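Call for Participants: Working Group on Good Practice for Two-Arm Handling of Delicate Items

Wumari is seeking participants for a working group that will draft a good practice document for two-arm robot cells handling light, easily deformed items. The current trial task is the sorting and arranging of artificial flowers. The group is convened by Wumpini Ankrah and meets remotely, with one bench session in September at the Lamptey site.

Scope of the draft

The draft covers gripper opening limits, cable routing at the wrist, clearance between facing arms, and the condition of the table surface between cycles. Guarding and emergency stop circuits are out of scope.
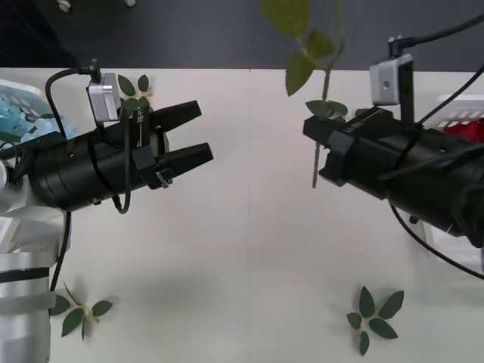
Two-arm cell with wrist cameras. Rose stem at the right gripper, baskets of blue and red artificial flowers behind the arms.

Clause 5 deals with loose material on the work surface. Participants will review 1,039 logged cycles and propose a rule for when detached leaves must be cleared and when a cycle may continue. Comments on cable slack near the gripper body are also requested under this clause.
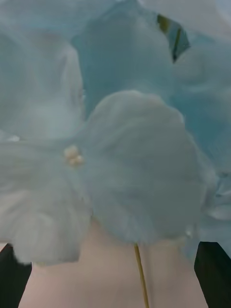 Clause 7 sets out acceptance criteria for wrist camera views before the fingers close. The present wording requires that the grasp point and both fingers be visible. With a full bloom the petals can take up most of the view and lie over the tops of the fingers, while the thin stem stays clear in the gap between them. Participants should state whether such a view passes, and whether partial covering of a finger needs its own limit.

Who should apply

Places are limited to 20. Applicants should have worked with robot cells as operators, integrators, safety assessors or test engineers. Experience in writing standards is useful but not required. Employees of Flalorer may apply but will not vote on Clause 7.

Commitment

Five remote meetings of two hours each, plus written comments on two drafts. Travel to the bench session is reimbursed. There is no fee for taking part and no payment for drafting work.

How to apply

Send a one-page statement of relevant experience to Wumpini Ankrah at Wumari, with the subject line "Wundale draft". Indicate which clause you wish to work on and any commercial interest in gripper or camera products.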